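4.2 Short words against long ones

Word lists came from Bellesard and Vusero, both sets cleaned in April. 2,365 labels in all, after dropping duplicates. Most are single words, four or five letters, all capitals. Same habit as on machine panels (Fig. 2) – HORN, VENT, WASH – where a noun and a verb look alike and the reader has to pick.

Figure 2. Capital-letter labels, white on black, with ON tags beneath. 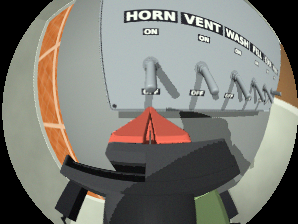
Eulalia Domínguez thought the noun reading wins whenever the word stands alone, and that our readers would only go for the verb if a second word followed. Partly borne out. Of 209 readers, 39 chose the verb first for WASH, fewer for VENT. Adding a second word shifted the answers, but not evenly accross the lists. 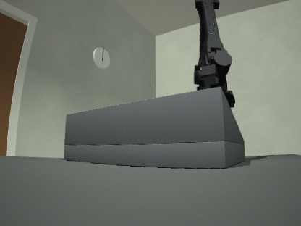 Age made little difference. First language did, see 4.3. Readers who had learnt English at school took longer over VENT than over any other word, and several left it blank. We kept the blanks in. Neagu scoring throughout, with the Matus correction for blanks.

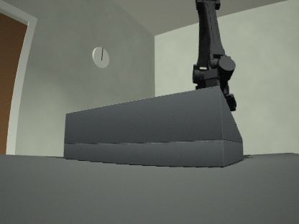 Two lists were then re-run with lower case. Slower overall – not what we expected. Ambigous items stayed ambiguous, and the order of the words had no clear effect.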